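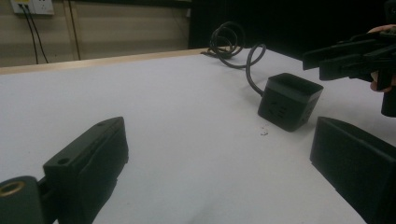
Cube on the white table, cord still in its loose coil at the back.

Saturday, workshop notebook

Finally got round to the bench power question and I'm so pleased with where it's going! We've been living with the long flat strip behind the Hegyi cabinet for ages, and every time somebody wants to charge a lamp they end up on their knees. The black cube takes up hardly any table at all and has sockets on more than one face, so two people can plug in without fighting over the same side (Gizella and me, mostly).

Tried it nearer the middle first, then towards the back. Back is better for elbows. The cord is thick and has a mind of its own, it wants to stand up in a big arch before it goes down again. Gizella Illés thinks it will relax if we leave it uncoiled over the weekend. I'd like to run it along the wooden strip with 3 clips from the Porkau tin. Table edge measured at 166 cm, so there's plenty to play with.

Checked the label on the old strip while I was at it. It goes to Botond Pap for the store room, he's been asking since March.

The white top is lovely to work on now, you can find a dropped screw in a second. There's a grey smudge near the front that I want to try the Bindum cleaner on, small patch first.

To do:
- clips, and a proper cable tie for the spare length
- ask Botond if the Ganero lamps can share the cube with the glue gun
- move the stools, 4 this side
- smudge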